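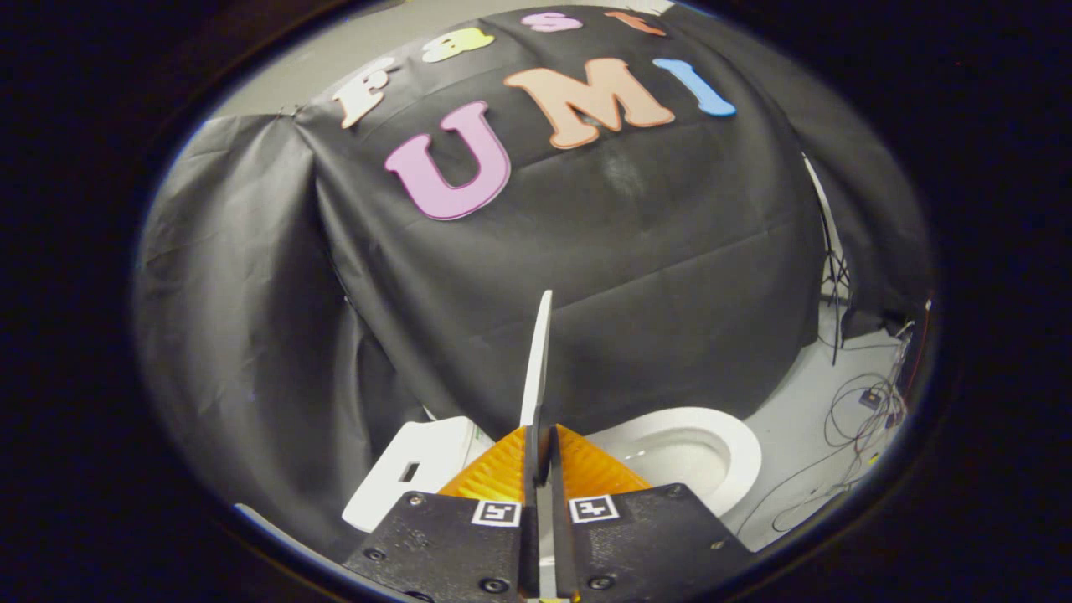 The part of the Plovbridge open house I'd come for was the talk on teaching a robot arm household chores without ever putting the robot in the house. I've been reading about handheld grippers for a couple of years now, mostly on my phone at bedtime, and I'd never held one. The idea (if you haven't run into it) is that a person walks around doing the chore with a gripper in hand and a camera riding along on it, and the recordings become the lessons. Plenty of groups work this way now, and the lab on the second floor is clearly fond of the method, going by the fat foam letters spelling FAST and UMI on the black cloth over their bathroom corner. The toilet is right there beside it, a real white bowl, with cables looped all over the floor behind. I liked the place immediately.

Posted in: Out and About > Labs & Workshops
By the Saturday-shoes blogger | May
Print this page | E-mail this to a friend

Anyway, getting there. Plovbridge is one of those campuses where Building 3 is next to Building 11, and the signs give up at the parking lot. I got in a little after 10 a.m. with a coffee I wasn't allowed to take upstairs, so I drank it too fast in the lobby next to a display on concrete testing. Then up the stairs with a group of maybe a dozen others, a few with kids, one man with a very serious notebook.

Our host was Na-rae Ko, who runs the data side of the project they call Solgate. She talks fast and answers questions before you've quite finished asking them, which I enjoyed! Her question, the one the whole project hangs on, is whether you get a better robot from many recordings in one room or fewer recordings spread over lots of rooms. I would have guessed the first. You know, practice, practice, practice.

They have 2,256 recordings in the set so far, and from those they trained two versions of the same program. One learned from 300 recordings all made in one bathroom. The other learned from 300 as well, but taken from everywhere they'd been, including a row of apartments over in Seltalside that somebody's landlord let them use between tenants. Then both got 100 tries at the same chore in a bathroom neither had seen. The mixed version won by a mile. Na-rae put the chart up and just let us look at it for a bit, and the notebook man wrote for so long that she waited for him.

What I hadn't expected was how the one-room version failed. She showed clips, and it wasn't flailing around. It would go very smoothly and confidently to the wrong spot, as if the old bathroom were still there. One of the kids laughed so hard he had to sit down. Na-rae's explanation was that the program had learned the room along with the chore, and couldn't tell which was which. Changing the lighting alone was enough to throw it off.

She was careful about the limits, too. It's one chore and one kind of gripper, and the test bathroom was pretty tidy. She'd like to repeat it in a kitchen before she says anything bigger. Somebody asked if you could get the same effect by editing the videos on a computer, swapping colors and so on, and she said they'd tried that and it closed part of the gap, but only part.

Then we got to have a go ourselves. I am terrible at it. You want to twist your wrist the way you would with your own hand, and the jaws don't come along the way you think they will, and you end up stooping over like you've lost a contact lens. A girl of ten or so got the hang of it in a minute flat. The student helping us said the best recordings come from people who move slowly and don't fuss, and that the tidy-up afterward (throwing out recordings where the tracking goes wrong) eats more of the week than the recording does.

I also looked in at the Ahmadpour room down the hall, where they do soft grippers, but the line was long and my parking was nearly up. If you go next year, do that one first and eat before you come. The cafeteria closes at 2 p.m. and the vending machine on the second floor took my dollar.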